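# Serving and holding rice: a small study of kitchen tools and table layout

Project report, second-year Domestic Design
Group: Greer Drummond, Alasdair Leckie, Lorna Shearer
Supervisor: Wilma Sutherland

## 1. Background

Our brief was to pick one everyday kitchen job and look at it closely enough to suggest a better way of laying out the table for it. We picked serving cooked rice. All three of us eat it several times a week and all three of us make a mess of it. The rice sticks to the spoon, the plate ends up too far away, and the leftovers sit in the pot until they dry out round the sides.

Greer had worked a summer in the canteen at Onstead, where rice was served from a large pot with a steel ladle. She said most of the waste there came from scraping the bottom. We wanted to know if the same held for a small cooker at home.

## 2. Questions

We started with five questions and dropped two after talking to our supervisor. The ones we kept were:

1. Does the shape of the serving tool change how much rice is left stuck to it?
2. Where should the plate go in relation to the cooker?
3. Is it better to serve straight from the pot, or to move the rice to a container first?

The dropped ones were about washing up and about cost. Washing up probably deserves a project to itself.

## 3. Method

We cooked white long-grain rice in the same cooker each time, using 100 g of dry rice and the same measuring jug for the water. After the cooker switched off we left the lid shut for 6 minutes, then opened it and began serving. In total we logged 117 servings during October, split between the three of us and Morven Drummond, Greer's sister, who is left-handed and agreed to take part for that reason.

Each person tried three tools: a metal tablespoon, a slotted plastic spoon and a wooden spatula. We weighed the tool before and after each serving on a Closus digital scale. The person serving was also asked to say which part of the job felt awkward, and one of the others wrote it down word for word.

For the layout part we kept the table the same and moved only the plate and the container. Layout A had the plate on the far side of the cooker. Layout B had the plate in the middle of the table with the container between it and the cooker. Layout C had no container at all.

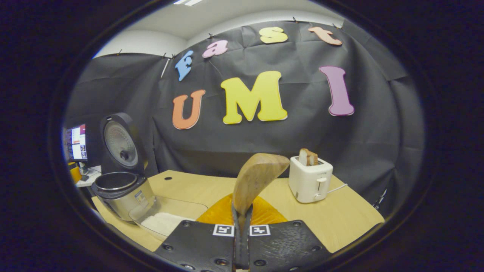
We had not planned to compare layouts by time, but Alasdair started using a stopwatch in the second week and we kept the readings. They only cover part of the servings, so we have left them out of the main results and mention them in section 5.

## 4. Results

### 4.1 Tools

The tablespoon held the least stuck rice by weight, but it also moved the least rice per scoop, so people went back to the pot more often. The slotted spoon was the worst. Grains lodged in the slots and had to be pushed out with a finger or knocked out against the plate, and the knocking scattered them.

The wooden spatula came out best overall. A broad, flat blade lifts a good portion in one go and the rice slides off if the blade has been dipped in water first. When it was used dry, the results were much closer to the slotted spoon. We should have fixed this at the start. For the first few sessions some of us were wetting it and some were not, and those readings had to be thrown away.

Lorna's view, which the rest of us share, is that a rounded end matters too. It follows the wall of the pot, where a square-ended tool would leave rice in the bend. We did not have a square-ended one to test, so this remains an opinion.

### 4.2 Layout

Layout B was preferred by three of the four people. Comments included "don't have to reach over anything" and "I can see how much is left". Morven preferred Layout C with the plate moved to her left, and said the container was in her way whichever side it stood on.

Layout A was disliked by everyone. With the plate beyond the cooker the arm passes over the open pot, and the upright lid gets in the way of the elbow.

### 4.3 Container or pot

Moving the rice to a container first adds a step, but it gave us less dried rice at the end. The largest batch we made came to 267 g cooked, and nearly all of it could be served. A see-through container also helped people judge portions.

## 5. Discussion

The stopwatch readings suggest that Layout B is quicker once the rice is in the container, but slower if the transfer is included. For one person eating alone, we doubt it is worth it. For three or four plates it probably is.

Our sample was small and we all knew what the others thought by the end – that may have affected the comments. Morven was the only left-handed person, and her answers differed enough that a follow-up should include more left-handed people.

## 6. Suggested layout

- Cooker at one end of the table, with room for the lid to open fully.
- Container directly beside the cooker.
- Plate next to the container, flat on the table and within easy reach.
- Small bowl of water for the spatula, on the side of the serving hand.
- Anything not needed for serving moved to the other end.

## 7. Division of work

Greer planned the sessions and wrote sections 1 to 3. Alasdair did the weighing and the tables in the appendix. Lorna collected the comments and wrote sections 4 and 5. Section 6 was written together. The raw sheets are in the blue folder in the Ivirden room and can be borrowed from Wilma Sutherland.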